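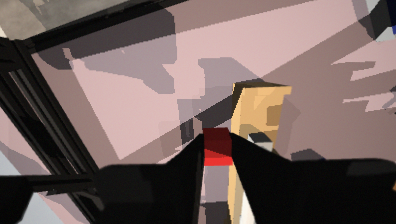

Figure 3. Simulated view down the gripper fingers, with the red target cube between the tips.

4.2 Effect of shadows on grasping

We trained the grasping policy in simulation only, using 3,789 scripted episodes generated in February. In the first version, called Flemell, every scene had the same flat lighting. The second version used the same episodes but changed the lights each time, so that hard-edged shadows fell across the pink tabletop. The larger tan block stayed in the scene as a distractor.

Each policy was then tested on 265 new scenes with shadows. Flemell picked up the cube in 126 of them. The shadow-trained policy did better, but it still failed in 50. Most of those failures came when the cube was close to the tan block – one finger touched the block and the grasp was stopped.

Baldur Stougaard labelled the failures by hand and Baldur Lauritsen checked them. We did not change the colour of the cube in either version, so we can't say how the policy would behave with a grey or blue target. Section 4.3 covers the tests with the wrist view turned off.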